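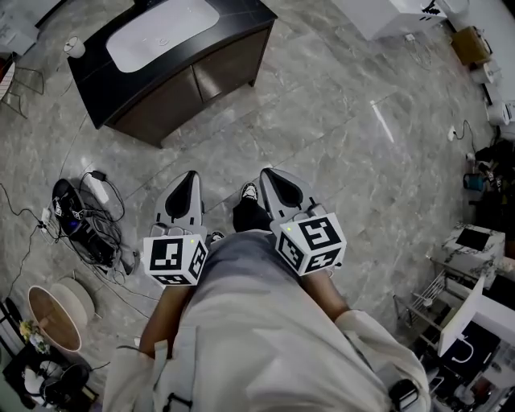

Unit 4: Reading a Residential Lease
Course handout, Housing and Consumer Law for Non-Lawyers
Instructor: Emiliano Lucero

Purpose of this unit

Students completing Unit 4 should be able to read a standard residential lease from beginning to end, identify the clauses that create continuing duties, and recognize language that may conflict with state law. The unit does not provide legal advice. Students with a dispute in progress should contact a licensed attorney or a legal aid office.

Required reading before the first session is the Varcombe sample lease, pages 1 through 14, together with the glossary at the back of the course packet. The Varcombe lease was drafted for teaching and contains several clauses that would not be enforceable in many states. Students are asked to mark these on a first reading and to compare their marks with the list distributed in class.

4.1 The parties and the premises

A lease is a contract and also a transfer of an interest in land. Both aspects matter. The contract side governs what each party has promised. The property side gives the tenant the right to possess the unit for the term, and in most cases to exclude others from it, including the landlord.

The opening paragraph names the parties. Every adult who signs is usually a tenant with full responsibility for the rent. The phrase "jointly and severally liable" means that the landlord may collect the whole amount from any one of them. In the Insaurralde problem (packet, page 26), one of three roommates leaves in February and stops paying. The two who remain owe the full rent to the landlord. Whether they can recover the missing share from the third is a separate question, governed by whatever the roommates agreed among themselves.

The description of the premises should include the unit number and any parking space or storage area. A storage locker promised in conversation but left out of the lease is difficult to claim later, especially where the lease contains a merger clause (see 4.5).

4.2 Term and renewal

A fixed-term lease ends on the date stated. A periodic tenancy, most often month to month, continues until one party gives proper notice. Many leases begin as the first and become the second when the tenant stays on with the landlord's consent.

Automatic renewal clauses deserve close attention. The Varcombe lease renews for a full year unless the tenant gives written notice 60 days before the end of the term. Some states require the landlord to remind the tenant of such a clause — others enforce it as written.

4.3 Rent, late charges, and deposits

Students should separate three kinds of payment: rent, fees, and deposits. Rent pays for possession. A fee is generally kept by the landlord. A deposit remains the tenant's money, held against unpaid rent or damage beyond ordinary wear.

Late charges are commonly limited to a reasonable amount. The Clota exercise asks whether a charge of $389 on a payment received 10 days late would be likely to survive a challenge. A complete answer compares the charge with the monthly rent and with the landlord's probable loss, then looks to any statutory cap.

4.4 Repairs and entry

In most states a residential landlord must keep the unit fit to live in, whatever the lease says. A clause in which the tenant accepts the unit "as is" does not ordinarily remove that duty. Notice of a needed repair should be given in writing, and the tenant should keep a copy.

Entry clauses vary. Look for the length of notice, the permitted hours, and the exception for emergencies.

4.5 Closing provisions

A merger clause states that the written lease is the entire agreement. A severability clause keeps the remainder in force if one part is struck down. Both appear on the last page of the Varcombe lease.

Assignment for the next session

Read the Pridutby letters in the packet and draft a one-page reply on behalf of the tenant. Cite lease clauses by number. Replies are due at the start of class.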